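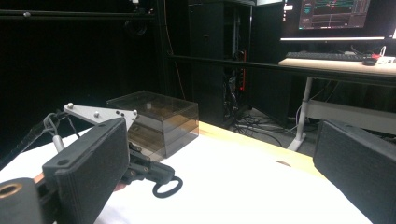 Work table and surroundings – monthly check, room 211
Month: August
Checked by: Paula Sima
Second check: Traian Ursu

1. Table top
Bare wood wiped down and checked for splinters by hand. OK.
Comment: the small round hole with the dark rim is to stay open. Please don't post screws or tape ends into it.

2. White cloth
Should lie flat, with no fold where things are set down. Passed after straightening.
Comment: cloth covers only part of the table and that is fine. It must not hang low enough to catch a foot. Wash at 40, no softener. Spare is in the Elleck cupboard.

3. Tinted plastic box
The brown see-through one. Check corners and rim for cracks. OK, light scratches only.
Comment: one small white item inside, left where it was. Relu Hodoroagă to say whether it should be stored there. The tint makes small things hard to see, so look in from the top before moving the box.

4. Black curtain
Check hooks, hem and distance from any lamp. Hem has come down over a short length. ACTION: Ryan Bainbridge to stitch or pin before Saturday.

5. Overhead bar and upright pole
Push test by hand, joints tightened where needed. OK.
Comment: two joints took a quarter turn each. Same two as last month – if they are slack again, replace the clamps.

6. Light fitting
Fixing secure, lead undamaged. OK.
Comment: the room is dim at the curtain end even with this on. Not a fault, but bring a torch for items 4 and 5.

7. Cables
Orange cable by the pole: no cuts, no strain at the top. Pass with comment.
Comment: it hangs loose. Add 3 ties down the pole, evenly spaced. ACTION: Traian Ursu.

8. Floor and way out
Bundle of black cables on the floor below the rack, mind your step. Door opens fully.

Result: pass, 2 actions open (items 4 and 7). Item 3 is a query only.
Sheet to Somtochukwu Anozie when both actions are signed off.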